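**Project report, part 3: the stall fault**

So, the fault! Our task was simple enough on paper: the arm (we nicknamed it Dogbe) reaches over the worktop, lines up above the chopping board and waits for the next command. In March it managed 40 clean runs and I got a bit smug. Then on run 70 it stopped dead halfway through a reach and the log just said error 222.
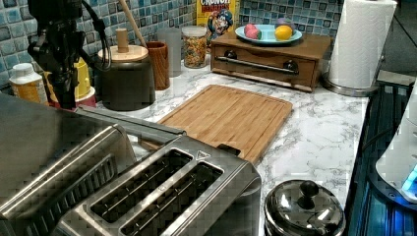

I blamed my own code first, naturally, and lost a whole evening to it. The planner was fine. What gave it away was the Nudix log viewer, where the wrist signal dropped out for a moment every time the arm stretched far to the left. A loose cable plug! I'd also set the retry limit to 3, so it kept trying to move with bad readings, and that worries me far more than the stall did.

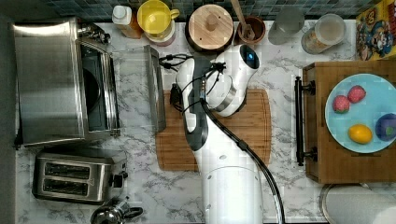 *The arm over the chopping board, with its cable running down the right side.*

I've now set retries to zero, and the stop button gets tested before every session. Still to do: a proper clip for that plug.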